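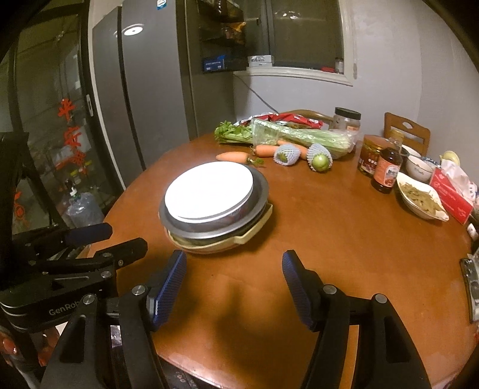
Dull ring on polished dining table, which polish to use?
Posted by Lihua Long
The finish on my table has gone cloudy in one patch after a casserole dish stood on it overnight. The table is round, reddish-brown and glossy, and I tend to leave things stacked in the middle of it, at present a ceramic pot with a metal bowl and a plate on top. The mark is pale, with no roughness to the touch. I have a tin of Delari wax and some 400 grit paper. Should I sand first, or try the wax alone? I don't know whether the finish is lacquer or shellac.

Arūnas Pärn
Don't sand yet. Find out what the finish is. Put a drop of methylated spirit on the underside of the rim, wait a minute and touch it with a cotton bud. If it goes sticky it is shellac; lacquer will mostly ignore it.
A pale mark is usually moisture held in the finish — a dark one has reached the wood. For a pale one, lay a dry cotton cloth over it and pass an iron on its lowest setting, no steam, for 5 seconds. Lift, look, repeat. Wax only when the mark has gone, as wax will seal in what is left.

killurska
Mayonnaise worked on mine. Left it on for an hour and wiped it off. No idea what the finish was.

Lihua Long
Underside test went sticky, so shellac. Will try the iron.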